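Home » Public Meetings » Hall Safety

Safety checklist with comments: Gratero Forum on Arms Control Treaties, Grikgate Hall

Checked by Haiyan Xia, 2025-02-13. Second reading by Chun-hung Wu.

The forum is open to the public and the subject makes people angry on both sides, so I have written more comments than for a normal lecture. Items marked OPEN must be closed before the doors are opened.

1. Number of persons in the main hall
Result: OPEN
The permit allows 453 persons, including speakers and staff. We have 477 registrations. In December many registered people did not come, but I do not want to depend on this. Please stop the registration now and send the last names on the list to the Qiu Room, where they can follow the debate by loudspeaker.

2. Exits and corridors
Result: OK, with one comment
All exit doors open from inside without a key. The literature tables of the peace groups were planned in the east corridor. They must go to the lobby – the corridor is an escape way and must stay free during the whole evening.

3. Fire alarm and extinguishers
Result: OK
Pranix tested the alarm panel and left a signed report. The extinguisher near the stage has number 87 on its label, but in the hall plan it has another number. I corrected the plan by hand.

4. Seating and furniture
Result: OK
The rows are connected to each other, as the permit asks. Chairs with wheels are not allowed on the stage, also not for the moderator. They can be used in the offices and in the Qiu Room.

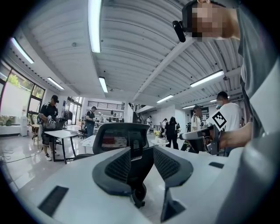 Office chair with mesh back, item 4.

5. Cables and microphones
Result: OPEN
The cable to the audience microphone crosses the middle aisle. It needs a cover over the full width. Tape alone is not accepted.

6. Entrance and bags
Result: OK
Flags on long poles stay outside. Paper signs are allowed if they do not block the view. The door team has the same rule for every group, whether they support the treaties or are against them, and they should not discuss politics with the visitors.

7. Speakers' arrival
Result: OK
Speakers use the side door. One steward walks with each of them to the stage and back.

8. First aid
Result: OPEN
The first aid box has no cold packs. C. Wu will bring new ones.

Comment from Chun-hung Wu: I agree with all points. For item 1, I would like to have a person counting at the door, also for people who go out to smoke and come again.

Answer H. Xia: Accepted. Added to the door team's sheet.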